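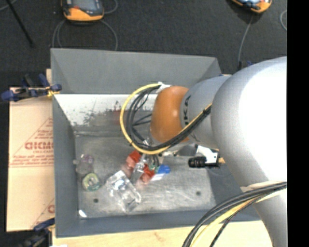
Talk notes, bin picking on a workshop budget
Mahlet Mersha, Clatby shared workshop, November 2018

1. Opening

Say who I am and who did the rest. Przemysław did the wiring and the cable runs. Zuzanna wrote the grasp code. I did the bin, the clamps and most of the sweeping up.
We started in July. The job was to get an arm to take mixed items out of a metal bin, one at a time, without anyone telling it which one.

2. The bin

Sloping sides matter. Things slide down to the floor of the bin, so the arm has less to do in the corners.
Bare metal is hard on the software. Scuffs and scratches get read as edges. We thought about painting it matt and decided to leave it.
Clamp it. The first week we didn't, and the arm pushed the bin along the bench each time it touched a wall. Every saved position was then wrong.

3. Cables (slow down here, people always ask)

Leave a wide loop at the wrist. Ours looks untidy. A tight run pulled a plug out when the last joint turned all the way round.
Fasten at the top of the loop and let the rest hang. Before any new program, turn the wrist by hand control from one end of its travel to the other and watch the loop.

4. What we put in

Blocks first. Red ones, flat sides, easy to grip.
Clear plastic is the hard one. The depth reading goes straight through it and gives you the floor. A clear box lying at a slant is worse than one lying flat.
Thin flat pieces under other things: we still miss most of these.

5. Results

1,609 picks logged out of a planned 2,000. We stopped when the finger pads wore through.
17 emergency stops. Most were the fingers pressing on the floor of the bin. 2 were me leaning on the button.
Fix for the floor: set a lowest height in the controller itself, and keep the one in Zuzanna's code as well.

6. If you want to try it

Run at low speed for longer than you think you need. Keep the stop button on the bench, within reach of whoever is closest.
Write down each change to the bin position. Our notebook has gaps in it and we lost an evening to one of them.
Parts list and code are on the Clatby shelf page under Kirnska. Remigiusz can print copies of the list.

Questions. If time is short, skip section 4 and go straight to the results.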